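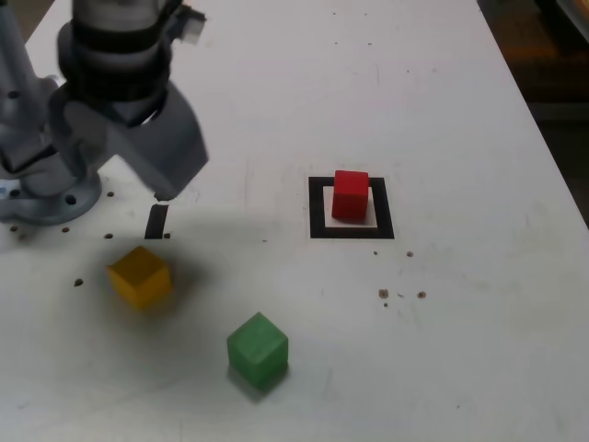 A reader wrote in last month to say that any book on free speech which annoys both sides must be doing something right, and would I please review the Purves one. I'm not sure I buy the first half, but I did go out and get the book, so there you are!

It's called Loud Rooms, from Relville Press, and it's a collection of six long essays on who gets shouted down in public and who does the shouting. I read it over two train journeys and a very slow evening, and I argued with it out loud more than once (sorry, carriage C).

The best essay by miles is the one on Cakness, where the town council tried to ban leaflets from the market square and ended up with the left and the right sharing a trestle table to hand them out. It's funny, it's fair to everyone, and Purves clearly sat through the meetings. I'd have read a whole book of that.

The Tadov chapter I got on with much less. It's 40 pages on a student debating hall and whether a speaker should have been let in, and Purves keeps telling us what the protesters secretly felt. Scared, mostly. Well, maybe! But some of them might simply have thought the man was wrong, and I'd like to have heard from two or three of them before being told they were insecure. The same trick gets played on the church groups later on and I didn't like it there either.

Small moans: there's no index, and the print in the notes is tiny. The paperback is a nice floppy one though, and it lies flat next to a plate of toast.

I'd say borrow it, start with Cakness, and lend it to whoever you row with at Christmas. Mine's already gone to my sister-in-law, and I'm expecting a long phone call.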